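Ribbing that won't curl or flare: share your methods!
Knitting & Crochet > Techniques

mossandmoor
Posted 2025-06-28
Right, I've caught the ribbing bug in a big way and I want to talk about it. I've been making fitted things all spring (sleeves, cuffs, a snood, two hats) and I'm completely converted to fine rib in black. It drapes, it stretches, it folds softly and it hides my wobbly tension. What I can't settle on is the edge. Mine either flares out like a lampshade or grips so hard it leaves a mark. What does everyone do?

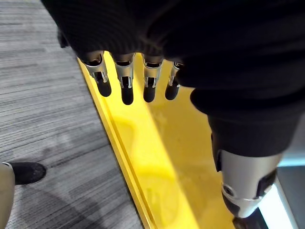
Tansy53
Go down a needle size for the last few rounds and then use a stretchy cast-off. I resisted for years as I thought it was fuss for the sake of it, and then I tried it on a pair of bed socks and went straight back and redid every cuff in the drawer. Such a difference!

purlgrey
Second the stretchy cast-off, but I wouldn't change needles. If your rib flares, the needle was too big from the start. I knit all my rib two sizes below whatever the pattern says and it stays put.

mossandmoor
Two sizes! My poor hands. I'm already on tiny needles for the Sketside cuffs and it feels like knitting with cocktail sticks. Do you find it slow?

purlgrey
Very. I listen to the cricket.

Hexham_loops
Can I put in a word for the tubular cast-off? It looks as if the stitches roll over the edge and vanish round the back. It's slow and you need a long tail, and the first one I did was dreadful, but I love it so much that I now look forward to the end of a cuff. Leave yourself more yarn than you think. I ran out with 5 stitches to go on a cardigan in May and had to unpick the lot.

Tansy53
I know I'm in the minority but I think tubular is overrated on one by one rib. It goes baggy. Lovely on a hat brim you're going to fold, not so good on a wrist that gets pushed up and down all day.

Hexham_loops
Baggy if you pull it too loosely, yes! Snug each stitch up as you go and give it a wash. Mine have been through the machine plenty of times and they still spring back.

button_tin
What yarn is everyone using? I think this matters more than the edge. I made the Milla sleeves in a cotton blend and they were down by my knuckles before lunch. Made them again in wool with a bit of nylon and they've been perfect. Cotton has no memory at all, whatever you do at the cast-off.

mossandmoor
Wool and nylon here too, the Molbridge 4-ply. It's a gorgeous deep black and it hasn't rubbed off on my fingers, which I can't say for the last black I bought. The only trouble is seeing the stitches in the evening. I've got a lamp practically resting on my shoulder.

purlgrey
I don't agree about cotton. I've got a cotton rib top I made five years ago and it fits as well as it ever did. Dry it flat and don't hang it up, ever. People hang things up and then blame the fibre.

button_tin
Fair point, I did hang them up. Still not going back to it for sleeves though!

lark_and_linen
Put a light cloth on your lap when you're knitting black. An old pillowcase does it. You can see the gaps between the stitches and it's so much easier to spot a purl that ought to be a knit.

mossandmoor
Oh that's clever, trying it tonight. I've just dropped back three rows for exactly that reason.

Tansy53
Has anyone done twisted rib, by the way? Knitting through the back loop on all the knit stitches. It's tighter and the lines stand up beautifully. I've done it on a pair of mitts from the Ngô booklet and I'm itching to do a whole jumper yoke.

Hexham_loops
Yes! Gorgeous but it eats your time, and it has less stretch, so cast on a few more stitches than you would for plain rib. Do a swatch.

purlgrey
Do a swatch and wash the swatch. I'll keep saying it.

mossandmoor
Fine, fine, I'll wash the swatch. Plan is one cuff with the smaller needle and stretchy cast-off, the other one tubular, and I'll wear them both for a week. Odd cuffs, don't care. Will report back.

lark_and_linen
Please do, I've got a sleeve sitting on a stitch holder waiting for the verdict.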